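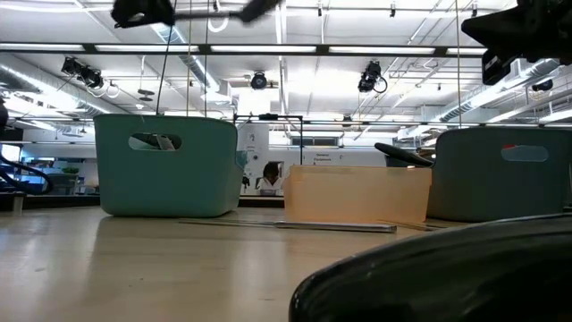 What should I do first when an arm stops with its fingers close to the table and the pendant shows Fault 64?

Leave the arm where it is, press the emergency stop, and look at the fingertips before you touch any key on the pendant. Fault 64 is a contact stop. The controller saw more force at the wrist than the task allows, and it can't tell whether the fingers met the tabletop, the rim of a container, an object, or the other arm. Resetting from the pendant without looking is the most common way a small contact turns into a bent finger.

5. Recovering from a contact stop (Fault 64)

This section applies to two-arm Tirkwood table stations fitted with Stoltby finger grippers and running the Miditz task software. It covers a stop during sorting or transfer work between open containers. If the arm stopped during homing, go to Section 6. If the pendant screen is blank, go to Section 8.

5.1 What the station does on its own

When Fault 64 comes up, the arm that made contact holds its position with brakes on. The other arm finishes the motion segment it's in and then stops. This can take a few seconds, and during that time the second arm is still moving.

CAUTION: One stopped arm does not mean a stopped station. Stay outside the marked floor line until you have pressed the emergency stop and both arm lights on the pendant are red.

The grippers do not open on a Fault 64. Anything they were holding stays held, at the grip force set in the task. An emergency stop does not change this.

NOTE: The small lamp on the wrist housing shows that the wrist module has power. It says nothing about whether the arm is safe to approach. On stations built before the current wrist module, the lamp stays green through a fault.

5.2 Before you reset

1. Press the emergency stop on the pendant or on the table post.

2. Wait for both arm lights to turn red.

3. Write down the arm (left or right), the task name, and the step number shown on the pendant. The step number is lost when you clear the fault.

4. Look at the fingertips of the stopped arm from the side, with your eyes level with the tabletop. Looking down from above hides the gap.

5. Decide which of these you have:
a. Fingers clear of everything.
b. Fingers touching the table or a flat item lying on it.
c. Fingers touching or pressing on a container.
d. Fingers closed on an object that is caught on something.
e. Fingers touching the other arm.

6. For a, go to 5.3. For b or c, go to 5.4. For d, go to 5.5. For e, stop and call your station lead. Do not try to separate two arms by hand or by jogging.

CAUTION: Do not pull a container out from under a gripper that is pressing on it. The arm is holding against that load. When the load goes away, the arm can drop a short distance even with the brakes on.

5.3 Fingers clear

A contact stop with the fingers in free air usually comes from the cable. The wrist cable needs enough slack to follow the arm through its full turn. If it has caught on a bracket or pulled tight around the arm, the wrist sensor reads that pull as contact.

1. With the emergency stop still pressed, follow the cable by eye from the wrist up to the first clamp.

2. If it's snagged, free it by hand. Don't yank it through a clamp.

3. Check the plug at the wrist housing. It should sit flush all the way around.

4. Release the emergency stop and clear the fault from the Recovery page.

5. Run the Zero Wrist routine with the gripper empty.

If Fault 64 comes back within the same task and the fingers are clear again, take the station out of use. Two clear-air stops in one task means the cable or the sensor needs service.

5.4 Fingers on the table, on a flat item, or on a container

Thin flat items are easy to miss. A metal plate or a rod lying on the tabletop raises the surface the fingers will meet, and a plate under a container also raises the container rim. The task software uses the taught height. It does not measure the table on each cycle.

1. Release the emergency stop. Do not clear the fault yet.

2. On the Recovery page, choose Lift Only. The arm will move straight up in its own vertical line and will accept no other direction.

3. Hold the enable switch halfway and press Lift. Release it after the first movement and look at the fingers.

4. If a container is rising with the fingers, let go of the switch at once and go to 5.5.

5. If the fingers are coming away cleanly, keep lifting until the pendant shows 200 mm above the taught table height.

6. Clear the fault.

7. Press the emergency stop again before putting your hands in the work area.

8. Look at the finger plates. Wipe them with a dry cloth and check the tips for chips, a bent edge, or a loose screw. Check that the two sides close evenly.

9. Look at the spot where contact was made. Replace a container with a cracked rim. Light scuffs on the tabletop can be left alone, but a dent you can feel with a fingernail should be reported.

10. Put all containers back at their taught positions. If a plate or spacer belongs under one of them, make sure that it lies flat and that the task was taught with it in place.

11. Remove loose rods, sticks and tools that aren't part of the task.

NOTE: Lift Only is a vertical move. If the fingers are reaching in under a rim or through a handle opening, lifting will take the container up with them. Use 5.5. 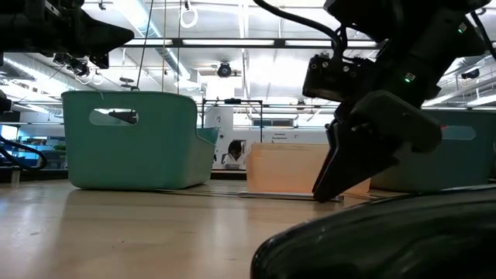 Fanni Bárány wrote back on an earlier version of this section to say that step 5 should come with a warning on clearance, as her shift had been lifting to a height that cleared the low bins and still swung the fingers into the tall ones. She asked for one lift height that operators could use for every container, with no exceptions to remember. The 200 mm figure comes from that request, and it replaces the shorter lift printed in earlier copies of this manual.

If your copy of the quick card still shows 100 mm, throw it out and print the new one.

The lift height clears the containers listed in Section 2. It does not account for tall tools standing inside a container with a handle sticking up past the rim. Take these out by hand, with the emergency stop pressed, before you allow any sideways motion.

5.5 Gripper closed on something that is caught

You'll need two people for this procedure. One works the pendant. The other supports the object and calls the moves.

1. Both people agree on who is calling. The person at the pendant moves nothing without a spoken call.

2. Support the object or container from below with a flat hand or a block. Keep your fingers out of the space between the finger plates.

3. Release the emergency stop.

4. On the Recovery page, choose Open Slow. The gripper opens in small steps, one per press.

5. Press once on each call. Stop when the object is loose.

6. Press the emergency stop, then remove the object.

7. Go back to 5.4, step 1, and lift the arm.

CAUTION: Do not use the normal Open key for this. It opens the gripper to full width at task speed, and inside a container the plates can strike the walls or your hand.

If Open Slow has no effect after several presses, the gripper may be jammed. Press the emergency stop, support the load so that it can't fall, and switch off the main supply at the table post. The hand release is behind the round cover on the wrist housing. Instructions for it are in Section 9, and the Halász service desk will go through them with you by phone.

5.6 Checking the station before restart

A contact can shift a gripper on its mount without leaving a mark you can see. Do this check every time, even after a light touch.

1. Clear the table completely, including containers.

2. Run Zero Wrist on both arms.

3. Run Touch Check on the arm that faulted. The arm lowers slowly over the reference mark and stops above it.

4. Slide the 22 mm gauge block under the lowest fingertip. It should pass with a light drag.

5. If the block won't pass, or passes with a gap you can see, the finger has moved. Do not correct this by changing the table height in the task. Re-seat the finger as shown in Section 4 and run Touch Check again.

6. Put the containers back.

7. Run one full cycle at reduced speed from outside the floor line, with your hand on the emergency stop.

8. If the cycle finishes with no warnings, return the speed to its normal setting. Only the station lead can set it to 100 percent.

5.7 When the fault keeps coming back

Same arm, same step number: the taught height or position at that step is wrong, or something on the table has changed. Compare the layout with the task sheet. Check first for a swapped container - two of the same color may not have the same rim height, and some bins have a rim that is lower at one end, so a bin turned end for end can put the high side where the low side should be.

Same arm, different steps: check the cable (5.3), then the finger screws, then ask for service on the wrist sensor.

Either arm, different steps: check that the table is level and its feet are locked. A table that has been bumped or rolled for cleaning needs to be taught again from Section 3.

Do not raise the contact limit to make the fault go away. The limit is there to protect hands as well as fingers and bins, and a raised limit carries over to every task on the station until someone changes it back.

Write each Fault 64 in the station log with the arm, the task, the step number, and which case from 5.2 you found.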